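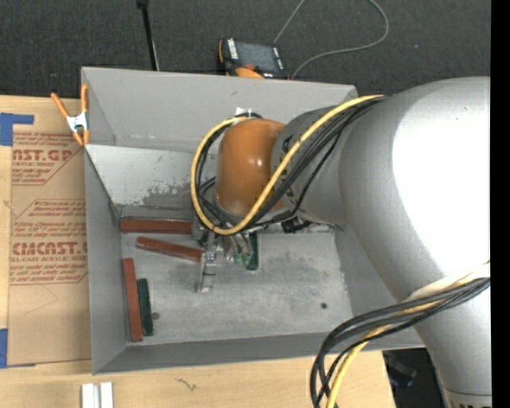
Osolari girth sensor losing signal in canter, Tivdale indoor, bay mare, second week of it. Fine in walk, fine in trot, drops out the minute she rolls back to the left and stays gone until we stand still. Support asked first how the lead between the electrode pad and the clip-on box is run. Answer, it was run tight, straight up under the saddle flap and taped, as per the leaflet. Have now redone it with slack. Loop sits behind the girth buckle now so when she bends there's something to give. Lead is 70 cm, plenty for it. Better but not cured, see below.

Status: open
Kit: Osolari sensor, newer box, older pad. Pugh western cinch, felt lined. Skendach app on the phone, screen on the rail.
Horse: bay mare, clipped, sweats up quick. Same fault once on the grey gelding, not repeated since.

What happens
Warm up normal, rate on screen looks sensible. Standing at the gate she reads 86 which is high for her but she's always a bit lit up at the gate. Trot circles no trouble. Large fast circle to the right, no trouble. Large fast to the left, starts flickering. Run down, stop, rollback left, gone. Screen says "searching". Stand her, wait, comes back, usually with a silly number for the first few beats then settles.

Rollback right it sometimes holds. Sometimes.

Tried so far

1. New battery. No change. Old one was nearly full anyway.

2. Phone nearer. Box is meant to reach 50 metres and the arena isn't far off that corner to corner, so put the phone on the centre rail instead of the far end. No change. Took the phone in my pocket and rode with it, same drop out in the same place. So not range. Please stop telling me it's range.

3. Cleaned the pad contacts. Were filthy, fair enough. Sand and hair and old gel. Warm water, soft toothbrush, dried overnight in the tack room. Warm up reading came up quicker after that, used to take ages. Canter problem the same.

4. More gel. Helped for one ride. Next ride no. Think she'd just sweated more the first time.

5. Wet the coat properly under the pad with a sponge before girthing up, as suggested in reply to the first ticket. This does seem worth doing, keep doing it. Not the fix though.

6. Swapped to the gelding, same kit, same arena. Dropped out once on the first left rollback, then held the rest of the session. He's built differently, much rounder, cinch hardly moves on him.

7. Deleted the app and put it back. Lost all of February's rides doing it becuase they weren't backed up, which the app did not warn me about. Separate complaint coming on that one. Fault unchanged.

8. Loop in the lead, as at top. Large fast left now holds most of the way round. Rollback left still drops, but comes back by itself within a few strides, where before I had to stop and wait. Biggest difference of anything so far.

Reply from support (pasted, so it's all in one place)
"Thank you for the detail. The symptoms suggest the pad is shifting when the horse bends through the ribcage. Please check cinch tension and confirm which side the pad is fitted. We recommend the left side, a hand's width behind the elbow."

My answer
Pad is on the left. Always has been. Hand's width behind the elbow, yes, checked it with a hand. Cinch tension normal, I'm not going to haul her up tight to please a sensor, she's cold backed and will tell me about it. If it only works overtight then it doesn't work.

But they may be onto something with the shifting. After this morning's ride, untacked slowly and looked. Gel mark on her coat was smeared backwards, a good long smear, and the felt on the cinch had a dent in it where the edge of the box sits. So something's travelling. Put a strip of white tape on the cinch level with the pad edge before the afternoon ride, to see. By the end the pad was sat well behind the tape. It creeps back and I suspect the stops do it, she rounds up and drops her behind and everything slides a touch each time.

Counted 12 stops in that session, too many realy, only did them for the test. She was an angel about it. Won't be repeating that, she gets walk and hacking tomorrow.

9. Pad moved forward. Started it closer to the elbow so it creeps into the right place. Daft but tried it. Rubbed her. Small warm patch, no broken skin, took it straight off. DO NOT do this one. Would like it noted on the ticket in case you are suggesting it to anyone else.

10. Different cinch. Borrowed a neoprene one, same length. Grips better, pad hardly moved. Signal held through two left rollbacks and dropped on the third. Don't like neoprene on her in warm weather and don't want to buy another cinch when the Pugh one is nearly new and fits.

11. Pocket. Had a go at sewing a flap onto the felt so the pad can't slide back. Crooked but it holds. Only ridden in walk and trot with it because of the warm patch from 9, which has gone down now. Reads clean so far, would expect it to in walk and trot.

Questions for support
Is the newer box supposed to go with the older pad? Leaflet says compatible, the Skendach help page says "partly". Partly what.

Is there a right hand pad? If she only drops bending left then the left side is the side that's folding up, pad gets squashed in the crease. Would like to try it on the off side, but the lead comes out the wrong way and would end up under my leg. Could run it under her belly but don't fancy that with her hind feet coming where they do in a stop.

Can the app mark the gaps instead of drawing a straight line over them? At the moment the graph after a ride looks like she cantered a whole pattern with a dead flat heart rate. Useless for fitness work, and it took me a while to even notice the drop outs were going into the averages.

Is there a setting for how long it waits before going to "searching"? Seems very quick to give up.

Next
Skin check in the morning. If clear, canter both ways with the flap on, loop left as it is, wet coat, normal gel. Two stops and two rollbacks each way, no more. Phone on the rail. Will write down which one it drops on, if it does.

If still dropping, want a new pad sent, matched to the newer box. Would rather not post the whole lot back as we're out at a clinic soon and I need at least the walk and trot readings for that.

Added, evening
Skin already looks fine, hair lying flat. Flap stitching has come away at one corner, have gone over it again with waxed thread. Also found the clip on the lead is slightly bent, no idea how long it's been like that. Straightened it with pliers. Known part? Is the lead sold on its own? Can't find it on the Osolari site, only the full kit.

Leave ticket open please. Last one got closed on me while I was still waiting for a reply.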